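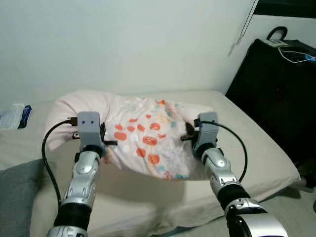
What's the difference between hand guiding and teleoperation?
Who is touching the arm. In hand guiding you hold the arm itself and push it through the task. In teleoperation you move something else, a leader arm or a handset, and the robot copies.

Demonstration notes, Hirkdale robotics module, week 3. Read before the lab.

Hand guiding: cheap, quick to learn, you feel the weight. But you are stood in the way, and two arms at once is a struggle for one person. Try it with a pillow and see.

Teleop: both arms together, hands out of the cameras' view. Lose most of the feel though. Beginners squeeze too hard and pull the arms apart, watch for that with anything soft.

Soft things generally - no fixed shape, so a saved path is not much use. Grip both ends, small lift, pause, then move. Keep the pauses short or the policy learns to dawdle.

How many demos? Set task is 100 per pair, 200 if you are doing the two arm option. Last year's set came to 2,545 after we threw out the bad ones. Vary the start position evry time.

Failed grasps: keep if you recovered, bin if not. Write down which.

Reading: Kavanagh handout, p. 33 onwards. Skip the maths for now, we do it in January.

Logs go in the Dondetti folder, not by email.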